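Pallar Handling Lab
Minutes of the safety and faults meeting
5 June 2024

Present: floor operations, hardware, data quality, site safety, and one representative from Soler by phone.
Apologies: purchasing.

1. Minutes of the previous meeting

Accepted with one correction. Under item 4, the gripper that was returned for a loose finger was the right-hand unit, as the repair sheet shows. The minutes had it as the left.

2. Matters arising

The new first aid cabinet has been mounted by the door to the floor. The request for a second fire extinguisher is still with the building office.

The labels for the spare cables have been printed but not put on. Hardware will finish this before the end of the week.

3. Fault on the hand-held grippers, station 2

This took up most of the meeting.

Floor operations reported that the left gripper at station 2 stopped responding during a packing run. The operator was closing the fingers on a plastic container when the position reading froze. The fingers could still be moved by hand, but the screen went on showing them fully open. The operator carried on for 12 more takes before the data check raised a warning. No one was hurt.

The task at the time was the container and snack bar set from the Vinau list, done with both hands. The operator holds one gripper in each hand and works over the board, with the cables running back toward the operator's side. 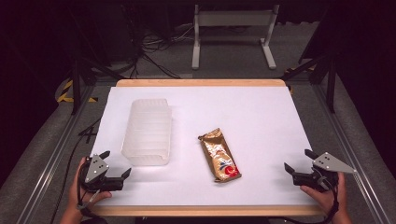
Station 2, Vinau task set: both grippers, container and snack bar on the board.

Hardware opened the gripper and found nothing wrong with the fingers or the plate. The fault was in the cable. One conductor had broken inside the jacket close to the connector, and the reading dropped out whenever the cable was bent past a certain point. When it dropped out, the software held the last good value and did not report an error.

Two separate problems were agreed:

(a) The cable has no strain relief where it leaves the gripper, so every turn of the wrist bends it at the same spot.

(b) The software treats a lost signal as a gripper that is standing still. On a hand-held tool this spoils the data. The same reader code is used on the Truveo arm in the next bay, and there it could let the arm close on something while the controller believes it is open.

Site safety asked whether the Truveo arm had been run since the fault was found. Floor operations said it had been run once, at low speed, with the guard closed. Site safety asked that it not be run again until (b) is fixed. This was agreed and the arm was tagged out during the break.

There was some discussion about how long the cable had been failing. Data quality went back through the logs and found short freezes in earlier sessions, none longer than 2 seconds. They were below the limit for a warning. Data quality thinks the limit was set too high and wants it lowered. Hardware agreed but asked for a trial first, as a slow operator can hold the fingers still for that long in normal work.

Soler confirmed that the cable type is rated for fixed runs and is not meant for constant bending. They can supply a flexible version with the same connector. The price is higher and delivery is expected in August. Hardware pointed out that this is too long to wait and proposed fitting clamps to the present cables in the meantime. Agreed.

Actions:
Hardware to fit a clamp to the cable on every hand-held gripper, station 2 first.
Hardware to order 20 flexible cables from Soler.
Software to report a lost signal as an error on all devices and stop the take.
Data quality to mark the affected takes and keep them out of the next delivery to Vinau.

4. Cables on the floor

Site safety raised the loose cables around station 2. Cables have been left in a tangle near the stand and beside the board, and an operator looking down at the work does not see them. There has been one stumble, already entered in the accident book, with no injury.

Floor operations said the cables get moved each time the layout changes and are not put back. It was agreed that the person who changes the layout also clears the floor before the next session starts. A line for this will be added to the start-up sheet.

A proposal to run the cables overhead was discussed. Hardware is in favor. Floor operations worried about the extra weight pulling on the operator's hands. It will be tried at one station only.

Actions:
Floor operations to tidy the cables at all stations and amend the start-up sheet.
Hardware to rig one station with overhead cables and report back.

5. Missed grasps on white items

Data quality reported a second fault, which may or may not be connected to the first. With white or very pale items on the white tabletop, the tracking software loses the outline of the object when the gripper comes close. In the views from the gripper camera the item and the table are nearly the same shade, and only the shadow along the base separates them.
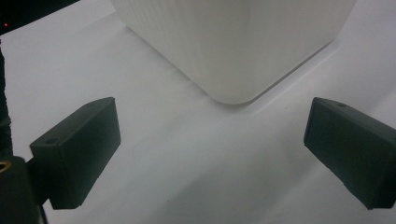

Soler remarked that they had met the same trouble on another site and had cured it with a darker mat under the work, without touching the software. Floor operations has a gray mat in the store and will try it.

Data quality would still like the software looked at, because Vinau has asked for pale items on pale surfaces as part of the set and a mat will not always be allowed. Left open until the mat has been tried.

Action:
Floor operations to repeat the pale item tasks with the gray mat and pass the results to data quality.

6. Inspection interval

The grippers are inspected every 1000 cycles at present. The inspection covers the fingers, screws and mounting plate. It does not cover the cable. Hardware will add a bend test at the connector, done with the reading live on the screen. The interval stays as it is for now.

Operators were reminded, through floor operations, to stop and report when the reading on the screen does not match the fingers. The operator at station 2 had noticed the mismatch but took it for a slow display.

7. Any other business

The key to the spares cupboard is missing again. A copy will be cut.

The next meeting will be held once the clamps are fitted. Hardware will send round the date.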